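Tiltholm-Wäsche: Liesmich zur Datensammlung

Stand der Beschreibung: Juni
Gepflegt von: Kamran Ghasemi
Sprache der Anmerkungen: Deutsch, Befehle an den Roboter teilweise Englisch

Worum es geht

Schön, dass Sie hergefunden haben! Tiltholm-Wäsche ist eine Sammlung von Aufnahmen, in denen ein Roboterarm mit Zweifingergreifer das tut, was bei den meisten von uns am Donnerstagabend liegen bleibt: Handtücher aufheben, Tücher umlegen, Wäsche in den Korb räumen und wieder heraus. Die Sammlung enthält 593 Episoden, jede davon von einem Menschen ferngesteuert, und sie ist aus einer Frage entstanden, die mir meine Mutter beim Abendessen gestellt hat und auf die ich keine ordentliche Antwort wusste: Wann nimmt mir so ein Ding endlich die Wäsche ab?

Ganz beantworten kann ich das immer noch nicht. Aber ich kann inzwischen ziemlich genau sagen, woran es hängt, und wer mit den Daten arbeitet, wird es vermutlich bald selbst sagen können (und mir dann hoffentlich schreiben, wenn er zu einem anderen Ergebnis kommt).

Was enthalten ist

Jede Episode besteht aus dem Video der Handgelenkkamera, den Gelenkwinkeln, der Öffnungsweite des Greifers und einer kurzen Anmerkung in Textform. Die Episoden dauern im Mittel 25 Sekunden, einzelne deutlich länger, vor allem dann, wenn ein Stoff beim Anheben wieder herausgerutscht ist und die Bedienperson es noch einmal versucht hat. Solche Fehlgriffe habe ich bewusst nicht herausgeschnitten. Es sind 59 Episoden mit mindestens einem misslungenen Griff dabei, und nach meiner Erfahrung lernt man aus ihnen mehr als aus den schönen.

Aufgenommen wurde auf drei Arten von Aufgaben hin:

Aufheben: ein Tuch vom Boden oder von einer Stoffunterlage greifen und anheben.
Einräumen: ein Tuch greifen und im Wäschekorb ablegen.
Falten: ein Tuch ein- oder zweimal umschlagen, ohne Anspruch auf Schrankreife.

Die Steuerung läuft über Plollwood, unser kleines Aufzeichnungsprogramm. Die Anmerkungen wurden anschließend mit Simton geprüft, das vor allem leere Felder und vertauschte Zeitstempel findet. Inhaltliche Fehler findet es leider nicht, die finde ich meistens abends auf dem Sofa.

Ordner und Dateien

episoden/ enthält pro Episode einen Unterordner mit Video und Messwerten.
anmerkungen/ enthält die Texte, eine Zeile pro Episode.
aufteilung/ enthält die Listen für Training und Prüfung.
werkzeuge/ enthält das Leseskript und ein Beispiel zum Abspielen.

Bitte benutzen Sie für Vergleiche die mitgelieferte Aufteilung. In einer früheren Fassung lagen Aufnahmen aus derselben Sitzung auf beiden Seiten, und die Zahlen sahen dadurch viel freundlicher aus, als sie hätten aussehen dürfen. Wer noch mit dieser Fassung arbeitet, sollte die Listen im Ordner aufteilung/ austauschen, die Episoden selbst sind unverändert geblieben.

Kann der Roboter denn nun Wäsche machen?

Ein bisschen! Ein einzelnes Tuch, das gut erreichbar vor dem Greifer liegt, ist mit einem auf diesen Daten trainierten Modell eine lösbare Sache. Schwieriger wird es beim Haufen. Wo hört das eine Stück auf, wo fängt das nächste an? Ein Mensch greift hinein und fühlt es, das Modell hat nur das Kamerabild und die Fingerstellung. Auch dicke, mehrfach gelegte Kanten machen Mühe, weil der Greifer dort gern bloß die oberste Lage erwischt und der Rest sich fröhlich auseinanderfaltet.

Dazu kommt die Geschwindigkeit. Für einen Korb, den ich nebenbei am Telefon einräume, hat der Arm bei unserem letzten Durchlauf über 8 Minuten gebraucht, und ich saß die ganze Zeit daneben, die Hand am Ausschalter. Eine Arbeitserleichterung würde ich das noch nicht nennen, eine Freude war es trotzdem.

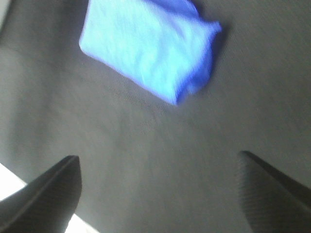 Blick der Handgelenkkamera, in beiden Aufnahmen mit offenem Greifer und blauem Stoff
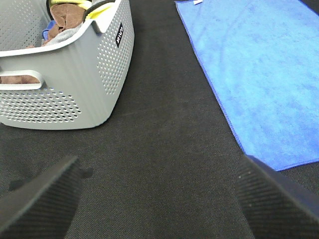
Bekannte Einschränkungen

Die Handgelenkkamera bewegt sich mit dem Arm, deshalb sind manche Bilder leicht verwischt. Wir haben nichts nachgeschärft. Wer scharfe Einzelbilder braucht, filtert am besten nach der Armgeschwindigkeit, die in den Messwerten steht.

Der Korb ist oft nur teilweise zu sehen, und manchmal verschwindet er ganz aus dem Blick, sobald der Greifer sich dem Tuch nähert. Modelle ohne Gedächtnis für die letzten Bilder tun sich beim Einräumen entsprechend schwer. Eine zweite, feste Kamera ist für die nächste Ausgabe geplant.

Die Auswahl der Stoffe ist schmal. Feinwäsche, Socken und Spannbettlaken fehlen völlig. Gerade nach den Spannbettlaken werde ich erstaunlich oft gefragt, und ich muss da um Geduld bitten, denn ich bekomme sie mit zwei gesunden Händen kaum gefaltet.

Nutzung und Weitergabe

Forschung und Lehre dürfen die Sammlung frei verwenden, eine Nennung von Tiltholm-Wäsche genügt. Für den Einsatz in Produkten schreiben Sie bitte vorher an die Projektgruppe Taheri, die die Rechte verwaltet. Fehler in den Anmerkungen nehme ich gern direkt entgegen, am liebsten mit der Nummer der Episode und einem kurzen Satz dazu, was Sie dort erwartet hätten.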